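Dusting and Storing Open Crockery

Crockery kept on open shelves, racks and pegs collects dust between uses. In a closed cupboard the problem is small. On an open shelf in a kitchen where frying is done, the dust combines with airborne grease and sets into a film that a dry tool will no longer shift. The notes on this page deal with pieces used less than once a week: serving plates, spare mugs, the good bowls. Items in daily use are washed often enough to need no separate treatment.

1. Dry dust and greasy dust

Test first. Draw a clean finger across the rim of the piece. If the dust lifts and leaves the glaze smooth, it is dry and a duster will remove it. If the finger drags or leaves a streak, there is grease in the film and the piece has to be washed. Dusting a greasy plate spreads the film and loads the duster with grease, which it then transfers to everything else on the shelf.

Shelves within arm's reach of the hob should be assumed greasy. Shelves on the far wall of an average kitchen are usually dry for the first few weeks after cleaning.

2. Choice of duster

Feather dusters. Suitable for light, dry dust on glazed surfaces and on turned or jointed wood. The feathers reach between pegs and behind handles where a folded cloth does not go. Check the shaft end of the head for broken quills before use. A bare quill will not scratch a hard glaze but can mark gilding, lustre and unglazed ware.

Synthetic fluffy dusters. These hold dust better than feathers and can be washed. They shed when new. Shake a new one out of doors before it goes near the kitchen.

Microfibre cloth. The best tool for flat surfaces, used dry or barely damp. Poor on mug trees, dish racks and anything with wire.

Soft brush, 8 mm to 15 mm wide. For relief patterns, foot rings, and the joint where a peg enters a post. An unused artist's brush does the job.

Keep one duster for the kitchen and do not use it elsewhere in the house.

3. Working surface

Do not dust crockery on the shelf. The dust falls on the shelf below, and the piece behind is at risk from the elbow. Take the pieces down and work on a table covered with a mat. The mat should be:

flat, with no curled ends
long enough to take cleaned and uncleaned pieces without stacking
of a plain colour that shows crumbs and chips
heavy enough not to slide when a piece is turned on it

A felt or rubber-backed mat is preferable to a tea towel, which rucks up under a foot ring and tips the plate. The Folel bench mat, sold for workshop use, is 900 mm long and lies flat from the first day. Ordinary table felt from a roll is equally good and cheaper by the metre.

Work from one end to the other. Uncleaned pieces go to the left, cleaned pieces to the right, and the piece in hand stays in the middle. Left-handed users should reverse this.

4. Plates

Lay the plate flat, face up. Hold the duster by the handle with the head above the rim and lower it until the fibres touch. The fibres should bend slightly. If the core of the head is touching the plate, there is too much pressure.

Start at the rim furthest from you and draw the duster towards you in one stroke. Lift it clear, return to the far side, and take the next strip. Scrubbing back and forth puts the dust down again. A raised rim holds a line of dust at its inner edge, and a final stroke round the full circumference will collect it.

Turn the plate over and treat the foot ring with the soft brush. Unglazed foot rings hold grit, and this grit is the main cause of scratches when plates are stacked. If plates are to be stacked after cleaning, place a disc of felt or kitchen paper between each pair.

Shake out the duster after every fourth or fifth plate, outside or into a bin liner.

5. Mug trees

A wooden mug tree has three places where dust gathers: the top of the base, the upper side of each peg, and the angle between peg and post. Remove all the mugs first. Dust from the top downwards, finishing with the base.
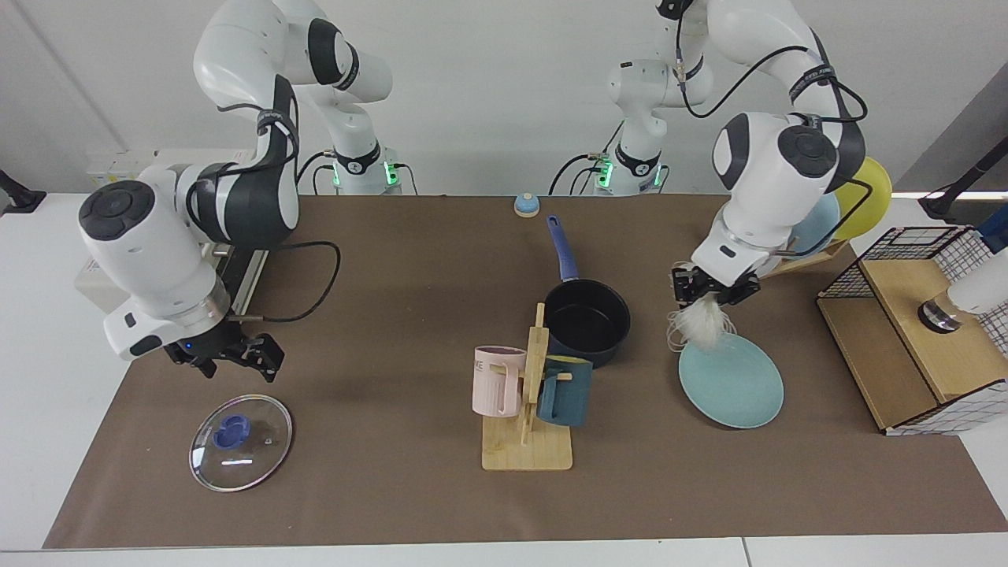
Once the dust is off, check the pegs. Grip each one between finger and thumb and attempt to turn it. A peg that rotates has lost its glue and will eventually drop a mug. To repair it, withdraw the peg, scrape off the old glue with a blade, apply a small quantity of PVA wood glue to the end and press it home. Wipe off the surplus with a damp cloth before it skins over. Leave the tree unloaded overnight.

If the peg is slack in the hole even with the old glue removed, wrap the end with one turn of thin wood shaving before gluing. Do not pack the hole with paper.

Check also that the base sits flat. A tree that rocks on a known flat surface has either a warped base or a missing pad. Fit four self-adhesive felt pads, one near each corner, all from the same sheet so that the thickness matches. A round base takes three.

Load the pegs in opposite pairs. A tree with all its mugs on one side can tip when the last one is lifted from the other. Heavy mugs go on the lower pegs.

6. Treating bare wood

Untreated light wood marks easily and takes up tea. Treat it once a year, in March or whenever the kitchen windows can be left open, with a thin coat of food-safe mineral oil. We use Saltora board oil, but any oil labelled for chopping boards will do. Vegetable and olive oils should be avoided as they go sticky and then rancid.

Method:

Dust thoroughly, then wipe with a cloth wrung out in clean water.
Allow to dry fully.
Sand lightly with 320 grit along the grain if the surface feels rough.
Apply oil with a lint-free cloth, using as little as will wet the surface.
Wait twenty minutes and wipe off everything that has not soaked in.
Leave for a day before hanging mugs.

Lay oily cloths out flat to dry in the open before disposal. Drying oils such as linseed and tung can heat up in a crumpled cloth and catch fire. Mineral oil does not behave in this way, but the same habit costs nothing and covers a mistake over the tin.

7. Washing pieces that fail the finger test

Use hot water and ordinary washing-up liquid. Soak for ten minutes, wash with a soft sponge, rinse in clean hot water and stand on edge to drain. Do not soak crazed glaze or repaired pieces. Wipe these with a damp cloth and dry them at once.

For a thick film, make a paste of bicarbonate of soda and water and work it over the surface with a fingertip. Keep it off gilding. The Pasichnyk method, which some readers will know from older household manuals, calls for wood ash in place of bicarbonate. It works, but ash varies in coarseness and can dull a soft glaze.

8. Cleaning the duster

Feather: swirl the head in lukewarm water with a few drops of washing-up liquid, rinse twice, squeeze gently from shaft to tip and hang head down. Fluff it by rolling the handle between the palms while it is still slightly damp. Do not tumble dry.

Synthetic: follow the label. Most will take a cool hand wash. Fabric softener coats the fibres and stops them picking up dust.

Store all dusters hanging up. A duster stood on its head in a bucket takes a permanent set and will no longer reach into corners.

9. Intervals

Open shelves away from the hob: every three weeks.
Open shelves near the hob: wash monthly, no dusting.
Mug tree in regular use: base and post every two weeks.
Mug tree, peg check: twice a year.
Glass-fronted cabinet: twice a year.

A reader with a large collection, 384 pieces on Sturnia wall shelving, reports that one bay per week keeps up with the dust and that a bay takes 57 minutes including the foot rings. For most kitchens the whole job fits into a single morning.

See also: Lining shelves and drawers; Removing tea stains from glaze; Regluing chair rungs.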